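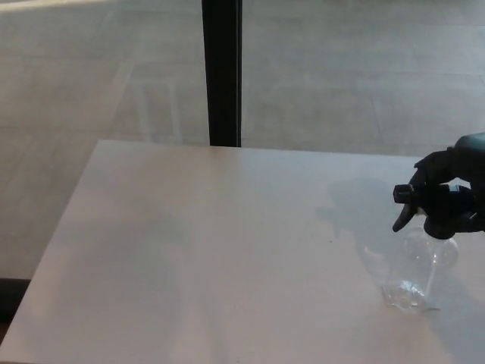
Adom Owusu 说先别急着调夹持力,得把“瓶子里装什么、谁来灌、洒了怎么办”写成规矩,再谈动作。他是在上一个帖子里回的,我觉得有道理,但写起来发现不少地方拿不准,所以单开一帖问。

情况是这样。我们组在做桌面清洁类的抓取任务,物件里有一项是透明喷雾瓶,带扳机喷头。动作本身不复杂:接近、抓瓶颈、提起、移到指定位置、放下。后面还想加一步扣扳机。现在的作业规程只有一页纸,是从抓杯子的任务抄过来的,里面没有提液体,也没有提喷头。

我想请教几点。

一是练习阶段瓶里能不能装水,装多少合适。空瓶太轻,重心和实际使用差很多,夹爪稍微碰一下就倒。可是装了水,掉下去就是一地,我们那里是瓷砖地面,人走过去会滑。

二是抓瓶颈还是抓瓶身。抓瓶颈时手指离扳机很近,有一次合拢的时候把扳机带下去了。当时是空瓶,没有喷出东西。规程里要不要直接禁止抓瓶颈?

三是有没有现成的标准可以套。我翻了工业机器人的安全标准,讲的多是人和机器之间的防护,没找到专门讲夹爪拿液体容器的条目,可能是我没找对地方。

另外,桌子是白的,瓶子是透明的,视觉这边经常找不准瓶身边缘。这算规程的问题还是算法的问题,我们内部也没统一。

楼主:Bodutlow

Nadach

先说标准。通用的那几份安全标准你不会白看,它们管的是风险评估的方法,不管你具体拿什么东西。拿瓶子、拿刀、拿热水壶,都要自己按那个方法往下列:有什么危险,多大可能,后果多重,用什么措施降下来。列完签字存档,这份东西就是你们自己的规程依据。指望找到一条写着“喷雾瓶应如何夹持”的条文,不现实。

再说装不装水。我们的做法分三个阶段,供参考。

第一阶段空瓶,只验证路径和放置。速度调低,操作人员手放在急停上。这个阶段倒瓶很正常,不用为了让它不倒去加力。

第二阶段用配重。瓶底放少量固体,比如干净的粗沙或者密封的小水袋,盖紧喷头。我们用的瓶子是 400 毫升的,配重加到和装一半水差不多就停。沙子有个毛病,倾斜以后会堆在一边,回不去,所以每轮开始前要把瓶子扶正敲一敲。

第三阶段才装清水。只装清水,任何清洁剂都不进实验区,哪怕稀释过。瓶身贴标签,写“清水”和灌装的月份,瓶子透明也要贴,因为很多清洁剂看上去和水没有区别。灌装在水池边完成,擦干外壁再拿到桌上。外壁有水珠的时候,夹持的摩擦情况和干的时候不一样,数据混在一起后面很难解释。

地面的事情要单独写一条。桌边铺吸水垫,垫子四边要贴平,翘起来的边比水还容易绊人。洒水以后先停机,确认机械臂不会再动,再进去擦。我见过有人一边让程序跑着一边弯腰擦地,这种必须在规程里写明不允许。接线板离地放,不要放在桌子正下方。

抓瓶颈那一条,我不建议直接禁。人拿喷雾瓶本来就是握在喷头下面,要扣扳机早晚得抓那个位置。可以写成:不执行喷洒动作时,喷头用卡扣锁住或者把喷嘴旋到关闭档;手指合拢的路径不得经过扳机行程;喷嘴方向不得朝向操作人员和镜头。如果你们的喷头没有锁,就换有锁的,几块钱的事。

夹持力的上限也写进去。塑料瓶被捏变形以后液体会从喷嘴渗出来,有时候隔一会儿才看得见。每班开始前用手检查一遍颈部的螺纹圈有没有松。

Tanness

楼上写得很全了,我补一点记录方面的。

我们之前吃过亏,规程写得不错,可是没有写清楚什么算失败。瓶子放下去晃了几下又站住了,有人记成功,有人记失败。放到位但是喷头转了方向,也是两种记法。后来统一成一张表,提前写好判定条件:松手后瓶子保持直立,底部在目标区域内,扳机没有被触发,三条都满足才记成功。瓶子中途倒了又被扶起来的,记失败,备注里写原因。现场临时改判定条件的,之前那一批要重看。

次数也要提前定。我们是每换一种配重跑 12 次,不够就不下结论。以前有人跑三四次觉得可以了就往下走,装了水之后才发现放置高度偏大,松手时瓶子是落下去的。空瓶落一下没什么,装了水的会溅。

耗材的更换周期也写上。手指表面的软垫,我们是用到 1000 次左右换,后来觉得太晚,改成每周看一遍,发亮了就换。你们的夹爪不一样,这个数不要照搬,但是规程里得有这么一行。

关于白桌子透明瓶,我个人意见属于规程。规程里要固定光照和桌面条件,哪些灯开、窗帘拉不拉,都写明。如果任务要求就是在这种背景下抓透明物体,那就不要为了好看偷偷换瓶子,或者换了要注明。我们有一段时间在瓶身上贴了一圈彩色胶带,成功率上去了,报告里没写,别人复现不出来,来回问了很久。

Đorđević

装水别装满就行,我们一般装到三分之一。急停放在手边。其他的没那么讲究,抓瓶身也可以,就是瓶身有的带锥度,夹上去容易往下滑。

Bodutlow

谢谢各位。先按 Nadach 说的三个阶段改,第一稿列了 19 条,打印出来有点长,准备把灌装和地面的部分拆成单独一页贴在水池旁边。

喷头去看了,现在用的这款喷嘴能旋到关闭档,之前没有人去旋。已经写进开机前检查。

判定条件照 Tanness 的表改了一版,加了一条喷嘴朝向。还有一个问题没定下来:扣扳机这一步,喷出来的水雾落在桌面上,每次擦干再跑下一次,还是允许带着水跑几次再擦?擦的话一轮时间接近翻倍。有做过的麻烦说一下。

Nadach

每次擦。桌面有水的时候瓶底会滑,放置位置的数据就不能用了。嫌慢可以在喷洒的方向放一块可更换的吸水布,喷完换布,桌面本身保持干的。布的位置用胶带标出来,每次放同一个地方。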